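Misotard push cell – progress report to Sivomier
Period ending February 28, 2026
Maintenance and setup

You asked for a plain account of what the money for the second half of the work has bought. Mostly it has bought a cell that holds its setup from one session to the next. Whether that was worth the hours is a fair question, and I would not answer it yet.

When we last reported, in August, the tool was drifting in its holder and we blamed the software. That was wrong. The collar was letting the tool turn a little under side load, and every tip calibration we ran after that was measuring a moving target. We lost 10 working days to it. The supplier, Wako, called the collar "maintenance free." We now check it before every session and log the result.

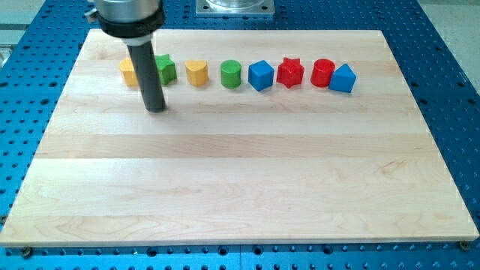

Tool tip over the board, shape blocks in a row at the back.

The board is now fastened down to the table. Before that it was free to shift, and the stored height for the tip went stale whenever it did. Since the change we have run 146 tip checks, and 6 fell outside our limit. Four of those came right after somebody had tightened the clamp lever without repeating the zero. The other two are unexplained, and I am not going to put them down to operator error just because it would look better in a table.

The Brultar calibration package is still a disappointment. It promises a full setup in one pass. Ours takes about 40 minutes with it and not much longer by hand, and the hand method at least shows where an error comes in. We will keep the license to the end of its term and would not ask you to pay for another.

Still open:
Two failed tip checks with no known cause.
No spare collar on the shelf. Quote requested, no reply.
Board surface not yet checked for wear – the wood may need planing or replacing.

No change to the budget is requested for the next period. If the collar slips again, that will change.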